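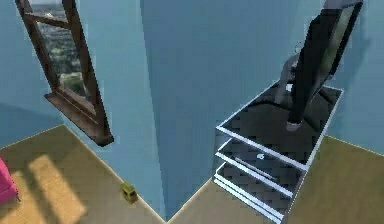
7. Camera tilt faults in the simulated room

7.1 When to use this section

Follow these steps if the camera view in the Esholm room comes up at a steep slant after a scene is loaded or reset. The walls and floor meet along diagonal lines, upright objects lean, and the window no longer hangs level. The objects themselves are drawn normally. The fault lies in the camera pose and seldom in the room model.

A tilted view is a safety matter if the simulator is linked to a real arm. Drundar takes its reach targets from the camera pose, and a wrong pose gives wrong targets.

CAUTION: Do not send motion commands to a linked arm while the view is tilted. Press the stop button on the arm's own control box before you start. The Pause key in the simulator window does not remove power from the arm.

7.2 Checking the fault

1. Pause the simulator. Leave the scene loaded — closing it clears the pose log.

2. Open the Link panel and set Output to Off. Wait until the status line reads "No device".

3. Open the Pose panel and note the roll and pitch values. In the Esholm room, the start pose has a roll of 0 degrees. The start pitch is shown beside the live value.

4. Compare the live roll with the start value. A difference of more than 5 degrees is treated as a fault.

5. If both values match the start pose but the view is still tilted, the camera mount has been loaded with the wrong parent. Go to 7.4.

Note: Use the window frame and the edges of the shelving unit as a visual check. Do not judge tilt from the patch of sunlight on the floor. Its angle depends on the light settings.

7.3 Resetting the pose

1. In the Pose panel, select Restore start pose.

2. Step the simulator forward by 100 steps with Output still set to Off.

3. Read the roll value again. It should stay within 5 degrees of the start value for the whole run.

4. If the value drifts, open the collision list and look for error 696. This error is logged when the head of the robot model overlaps a wall or a piece of furniture at load. The solver pushes the two apart and the camera is turned with the head.

5. To clear error 696, move the robot base 40 cm towards the middle of the room, save the scene and load it again. Repeat steps 1 to 3.

Note: Moving the shelving unit also clears the error, but the monitor on it must then be moved as a separate object. It is not attached to the shelf.

7.4 Mount loaded with the wrong parent

1. Open the scene tree and find the entry "cam_mount".

2. Check that its parent is "head_link". Scenes made with the Šimko importer before December may list "wrist_link" instead.

3. Change the parent, save the scene under a new name and reload.

4. Repeat 7.3, steps 1 to 3.

7.5 Returning to linked use

1. Confirm that the view is level and that the collision list is empty.

2. Clear the area around the arm. Release the stop button.

3. Set Output to Limited and run the Unen test path once at the lowest speed. Keep a hand near the stop button throughout.

4. If the arm follows the path shown on screen, set Output to On. If it does not, press the stop button, set Output to Off and save the pose log before closing the scene.

CAUTION: Do not skip the Limited run, even if the fault was cleared at the first attempt.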